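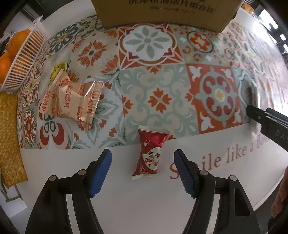
« Une table d'hôtes, c'est d'abord une question d'horaire »

Elle a ouvert sa maison d'hôtes à Flunstead il y a deux ans, après une longue carrière dans la comptabilité. Elle nous reçoit à la fin du service du matin, quand les clients sont déjà partis marcher. Elle préfère que son nom ne soit pas publié, car le village est petit et elle veut, dit-elle, « rester une voisine comme les autres ».

Au début, elle pensait que le plus difficile serait la cuisine. « Je me suis trompée. Les gens mangent volontiers une soupe simple, si elle est servie à l'heure. Ce qui les fâche, c'est d'attendre sans savoir. » Depuis le mois d'avril, le dîner commence donc à 19 heures, pour tous, et la règle est écrite dans le message de confirmation.

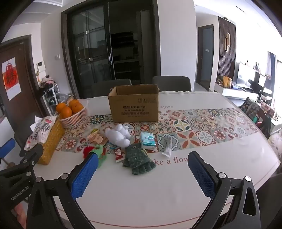 Temps de lecture : 2 minutes

Le prix du repas est de 26 euros, boissons comprises. Elle a hésité longtemps avant de le fixer. « Mon ancien métier m'a aidée, mais il m'a aussi gênée. Je calculais tout, même le sel. Un soir, j'ai fermé le cahier et j'ai demandé à mes clients ce qu'ils trouvaient juste. » La plupart ont proposé un prix plus haut que le sien.

Pour les légumes, elle travaille avec la ferme Owino, de l'autre côté de la rivière. Les réservations passent par Prilladex, un service qu'elle juge pratique mais un peu froid. « Les clients arrivent avec un numéro. Moi, je leur demande d'abord s'ils ont faim. »

Et les repas à la même table, avec des inconnus ? Elle sourit. Certains soirs, la conversation ne prend pas - elle l'accepte sans inquiétude. « J'apporte le fromage plus tôt et je parle du chemin de Wuleck. Tout le monde a une opinion sur ce chemin, surtout ceux qui se sont perdus. »

Elle ne veut pas agrandir la maison. Une banque lui a proposé un prêt pour transformer la grange, elle a refusé après une nuit de réflexion. « J'ai 60 ans. Je veux encore connaître le prénom de chaque personne qui dort chez moi. » L'hiver prochain, elle fermera plusieurs semaines, le temps de repeindre l'escalier et de rendre visite à sa sœur.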